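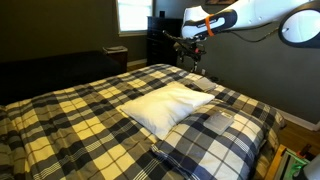
4.2 Sleep, travel and the second set

I should say straight away that sleep wasn't what I went looking for. The study was meant to be about serve reception, and I had a tidy plan for coding every first contact across a regional volleyball season. Then I started sitting in on team talks at Skandthorpe, and the players kept bringing up how badly they'd slept before away matches. After the fourth or fifth time I gave in and added a page to the questionnaire.

In the end 36 players filled it in, all from the two clubs described in Section 3 (Skandthorpe and Varinico). They rated the night before each match on a five-point scale, wrote down when they'd turned the light off and when they'd got up, and added anything else they fancied telling me. The free-text box was easily the best part of the whole survey! One middle blocker used hers to argue with me about the wording of question two, and she was right, so I changed it for the following round.

Home nights came out better than away nights, as you'd expect. What I didn't expect was how much this varied by position. Setters reported hardly any difference between home and away, while liberos reported the biggest gap of anybody. I've gone back and forth over what to make of that. Macarena Ocampo, who coached both groups at different times, thinks liberos are simply fussier people and told me so with great confidence. I'd rather be careful – there were only a few of them in the sample, and two shared a house, so they may well have influenced each other's answers.

The match data are a bit more awkward. I took reception scores from the coded video, up to 4000 contacts in all once the friendlies were included, and set them against the sleep ratings from the night before. There was no clear link in the first set. In the second set, players who had rated their night in the bottom two categories passed less well than they did after a decent night, mostly on float serves to the deep corners. By the third set the pattern had gone again. Stepan Kostiuk suggested that substitutions might be muddying things (a tired passer who's struggling gets taken off, so the poor passes stop being recorded), and having rerun the numbers without the substituted players I think he's at least partly right. The gap in the second set shrank a little but stayed put.

Where people slept mattered too, or at least they said it did. Neither club pays for hotels as a rule, so on longer trips the players stay with relatives, old teammates or the host club's families. Beds of the ordinary household sort (Figure 4) were rated all over the scale, and the comments were far more about other people than about furniture: late talking, early showers, a dog on the landing. Trips of more than 600 kilometres had the lowest ratings of all, but there were so few of them that I wouldn't hang anything on it.

Figure 4. Bed with a plaid comforter and pillows.

I did ask the coaches whether they took any of this into account when picking a side. Radymyr Panasiuk said he never had, though he does let players off the morning walk if they've had a rough night. Liudmyla Zhuravel was more interested in the timing of the warm-up, and in May she tried a longer one, 40 minutes including ball work, for the last run of away matches. Her players liked it. I can't tell you whether it helped, as the opponents in that stretch were mostly from the bottom of the table and the reception scores went up for everyone, rested or not.

There's one more wrinkle. The ratings were filled in on the morning of the match, before anyone had touched a ball, except at three Varinico fixtures where the forms turned up late and were completed afterwards. A player who has just lost is going to remember a worse night, I suspect. I've kept those three fixtures out of the figures above and put them in the appendix, where the away ratings are noticeably gloomier than in the main set.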